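Visit report: Tevov linen finishing plant, open day

The Tevov plant opened its finishing hall to visitors in June 2026. I went mainly for the folding section, having bought their flat goods through Fisteo for several years without seeing how they are packed. The route covered receiving, washing, drying, folding and dispatch. Washing and drying could be viewed only through a glass partition, so my notes on those are thin.

The hall occupies one floor of a former furniture works in Usau. Ceiling height is generous and the north wall is mostly window. Carts move on painted lanes, clean goods on the left, soiled goods on the right, and the lanes never cross. The site handles 600 kg per shift at present, according to the panel by the entrance. A second drying line is planned for August.

Large pieces go through a Zacharopoulos folder, an older unit with new belts. It makes the lengthwise folds and one cross fold, then drops the piece onto a stacking plate. Noise at the operator position was moderate. I did not have a meter with me. The machine was stopped once during our stay to clear a corner that had turned under, a job of under a minute.
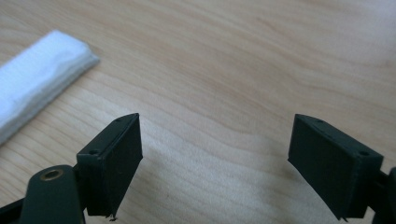

Small pieces are folded by hand on tables at the window end. The method is three folds in one direction, pressed flat with the forearm and turned once. Visitors were invited to try it. Pale wood was a sensible choice for a tabletop in this work; the smooth, matte surface does not throw glare back in daylight, and the long grain lines give the eye a rough guide for direction. A white cloth folded to a long, narrow pad still keeps a soft, rounded top, with the layers showing along the lower side and the end squared off. For shelf storage I would want it flatter. My own attempts came out wider at one end, and I was shown how to correct this at the second fold -- the third is too late.

Finished pieces are tied in bundles of 64 and put on open racks. Each rack position has a number painted on the upright, the highest being 327. The numbering skips where columns stand, a leftover from the earlier tenant. Dispatch reads from the same numbers, so a bundle is not relabeled between folding and loading.

Two points for buyers. Bundle size is fixed, and split bundles are charged at the full rate. Orders with mixed sizes need an extra day.

Parking is behind the building, entrance from the canal side. The tour took almost 3 hours including the wait at the gate. Closed shoes are required, and bags stay in the lockers by reception.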